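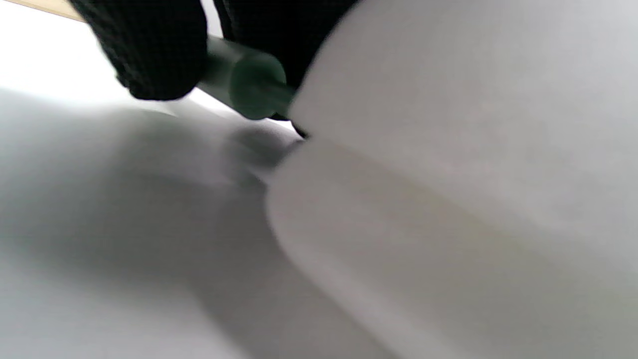
Green marker at the fold of the paper, black knit glove.

Flivard or Fakham hand-held gripper for a small bench?

Kiều Phan

We have both grippers on loan and can keep one. The Flivard has the camera mounted close to the fingers. The Fakham has it 30 mm further back and a stiffer trigger. Both log to the same Trevau controller, so the software side is equal.

Our jobs are small and fussy: pens and markers, paper, light wooden sticks, long-handled sponge brushes that hang on a rack by S-hooks. We recorded 300 tries with each one. The Flivard drops fewer markers. The Fakham does better at the rack, where you have to come in at an odd angle and a black wire hook is easy to snag.

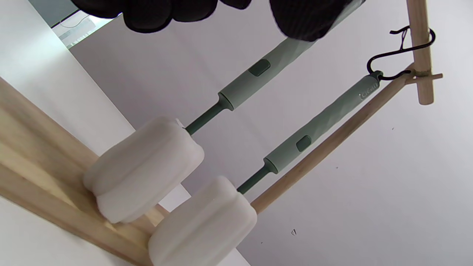 My other worry is exposure. Our wall and table are both white and the gloves are black, and the auto setting on either camera keeps moving when a hand comes in. Has anyone used these two on light-colored objects for more than a few weeks? I would like to decide before the loan runs out in July.

Borislav Stojanović

I used the Flivard for 5 months and then changed over to the Fakham. A few things from my notes.

Lock the exposure on both before you compare anything else. Set it with the glove in view and leave it alone. If your 300 tries were done on auto, I would repeat part of them - the drop count may be fine but the video may not be usable for training.

The close camera on the Flivard is good for contact work, like a pen tip on paper. The trouble is that anything large and near the lens goes soft and takes up a big part of the view. With white objects on a white table you lose the edge completely. Moving the light to one side so that things cast a shadow helped me more than any camera setting.

For the rack, check the finger pads first. The stock Flivard pads are wide. I put on the narrow ones and had far less trouble near hooks. They go on with two screws, and you need to run the zero routine again afterward or the opening width in the log will be wrong.

If I had to keep one for your list of jobs I would keep the Flivard with narrow pads.

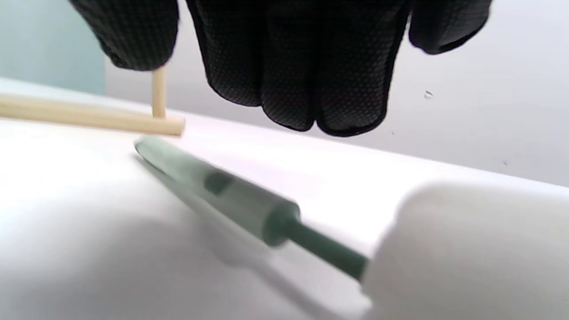
Fakham, Trevau - whichever you pick, clean the lens.

Quan

fakham. trigger gets easier after a while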